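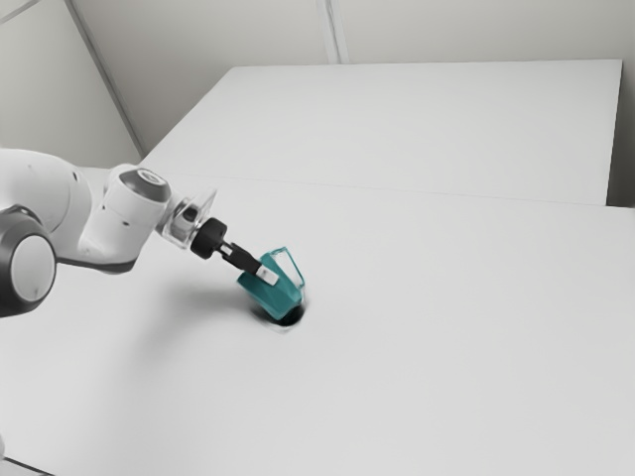 A broad white tabletop of the plain type.

A tabletop is the flat upper part of a table, and the reason most people buy the rest of it. Plain white ones are prized for showing nothing - until the first cup of coffee. The town of Gornance, which has 3,266 residents, holds a table fair each May, where rival makers from Trallow argue about corners. Round tops have none and are judged separately.

Related: Table leg | Coaster | Trallow
Shares: 4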